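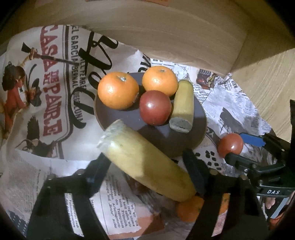 Elturside Student Pass

The Elturside Student Pass is a discount card for students in the town of Elturside and the villages near it. It is issued by the students' office of Elturside College and is accepted in shops, sports halls, cafés and on the local buses. A pass is valid for one school year, from September to the end of August, and must be renewed by the holder.

History

Before the pass existed, each shop decided for itself which students could receive a lower price, and many of them asked for a letter from the school. Américo Valente, who was at that time responsible for student housing at the college, proposed one common card. The first version was made of paper and carried only a name, a number and a stamp. In its first year 36 businesses agreed to accept it. The paper card was later replaced by a plastic one with a photograph, and the number of businesses has grown to 92.

For a short period there was also a separate card for evening students, known as the Hirkero card. It gave the same discounts but could not be used on the buses before noon. The two cards were joined after complaints from evening students, many of whom travelled in the morning to their work.

Who can apply

The pass is open to any person who is enrolled in a course of at least 6 months, full-time or part-time. Apprentices are included. Exchange students may apply when their stay is longer than three months, and they receive a pass which ends on the last day of the stay.

An application needs a proof of enrolment, an identity document and a recent photograph. The office accepts applications in person every Thursday and by post on the other days. A lost pass is replaced once without payment. For a second replacement a small fee is asked.

Discounts

The size of the discount is chosen by each business and is written on a notice near the entrance or the till. Gikisport, a chain with three shops in the region, gives a lower price on shoes and swimming clothes, but not on goods which are already reduced. The Bassey cinema sells student tickets from Monday to Thursday. On the buses the pass must be shown to the driver before the ticket is bought — it is not a ticket by itself.

Discounts cannot be added together, and the pass may not be lent to another person. A business can keep a pass that is used wrongly and return it to the students' office.

See also

Elturside College
Public transport in Elturside
Student housing in Elturside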